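Visit report: handheld gripper data collection, Skoltbridge lab
Filed by Fiona Guthrie, Dec 21, 2025

Purpose of the visit was to see how the Skoltbridge group records manipulation demonstrations without a robot in the loop, and to decide whether Resico should try the same method for small-part loading. Marisol Huaranga came with me for the hardware side. Our hosts were Ruth Taipe, who runs the collection work, and Jhosep Bermúdez, who trains the policies.

The method follows the UMI line of work. A person holds a gripper in the hand, a wide-angle camera is fixed to it, and the person does the task the way they normally would. The recording gives the image stream, the gripper opening, and the path of the tool through space. A policy is trained on those recordings and then run on an arm that carries matching fingers and a matching camera. The arm is needed only at the end.

We started with the tracking, which is the part I had the most doubts about. In their first setup the tool path was recovered from the video after recording, by visual SLAM. Ruth said the failures were concentrated in close work, when the camera is near the table and most of the view is hand, object and bare surface. A recording that loses tracking halfway is thrown out, and the operator finds out hours later. The group now uses a separate tracking module that reports pose while the recording runs. If tracking drops, the operator hears a tone and repeats the take on the spot.

Gladys Puma, who wrote the synchronization code, took us through the timing. Pose and image arrive on different clocks. She measures the offset at the start of each block by moving the tool sharply back and forth and matching the motion in both streams. The offset is stored with the block and applied when the files are merged. I asked about drift within a block. She checks it by repeating the same motion at the end, and a block with a mismatch above her limit goes into a separate folder for manual review.

Finger opening is read from two square markers, one on the base of each finger. The camera sees both at all times, so width comes from the same image the policy sees and needs no encoder or extra cable. The cost is that the markers must stay clean and evenly lit. Marisol asked about glare under overhead fluorescent light, which we also have at Resico. Jhosep said a matte print fixed most of it, and the rest is handled by interpolating over the missed images. 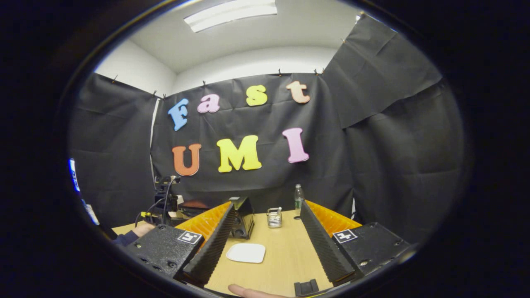 The fingers are compliant, with ribbed orange sections behind black ridged pads. Jhosep considers this a part of the method and not a detail of the build. A soft finger absorbs small errors in approach, so the policy does not have to learn exact contact. The same fingers must go on the arm. They once ran a policy trained with one batch of fingers on an arm fitted with a stiffer batch, and the grasps on thin objects got noticeably worse. They now swap fingers as a pair and log the batch.

The walls of the recording area are hung with black cloth. Ruth wants the background held constant while they compare tracking methods, and background variety is added later at other sites. This matters for how the result should be read. What we were shown is a controlled comparison, and it does not say how a policy would behave on our floor with people and carts passing behind the bench.

The result itself: the current set holds 3,885 accepted takes, recorded by 16 operators on tabletop tasks. Ruth's comparison used 11 tasks, with the same operators recording under the old and the new tracking. Under the new one, acceptance was higher on every task, and the gain was largest where the tool works low and close to the object. On 8 of the tasks the trained policy also did better on the arm. On the other three she could not separate the two. Her reading is that those tasks have wide tolerances and were already saturated. She did not offer a pooled success rate and I did not press for one, given how different the tasks are.

I asked whether the improvement comes from better poses or simply from having more usable takes. Jhosep had run the obvious check, cutting the new set down at random to the size of the old one. Part of the gain remained, mostly on placing tasks. He was careful to say that this was done with a single random draw and should be repeated.

Marisol tried the tool herself. Her notes, shortened:

Weight sits forward of the hand. The wrist tires before the fingers do.
The operator has to unlearn looking from the side. If the camera cannot see the object, the policy cannot either.
The free hand should stay out of the work area during a take unless the task calls for it. It is easy to forget.
Closing speed is set by the person, and the arm may not be able to follow it. Skoltbridge filters fast takes against the arm's limits before training.

Open points. The tracking module needs a short start-up routine each time it is powered, and we did not see how it copes with vibration, which we have plenty of near the Terness press. Calibration between module and camera is done once per tool and checked in March; Gladys agreed that a tool that gets dropped should be checked sooner. The merge code is not packaged, and setting it up at our end would take her time as well as ours.

Recommendation. Build two tools to the Skoltbridge drawings, with fingers from the same batch as those on our arm. Start with tray loading at the Rengifo cell, where the view is fairly constant and a failed grasp does no damage. Record with two operators first and look at acceptance before training anything. Gladys will send the offset procedure and her review limits. Marisol has the finger drawings and is checking whether our arm flange needs an adapter.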